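## Stretching a small cloth flat

I love this job! A bit of dark cotton from the Monside market looks so smart once it's pulled square, and 18 minutes is plenty.

1. Wash the cloth and iron it damp, from the back.
2. Lay it on a table and smooth outwards from the middle, corners last. Matt black is lovely against pale grey.

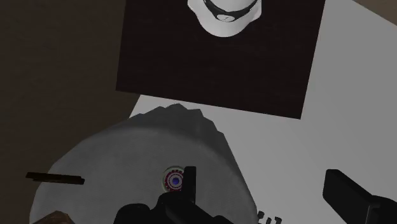
3. Pin every 22 mm, swapping sides as you go, then leave it overnight (mine sits under the Cropper atlas).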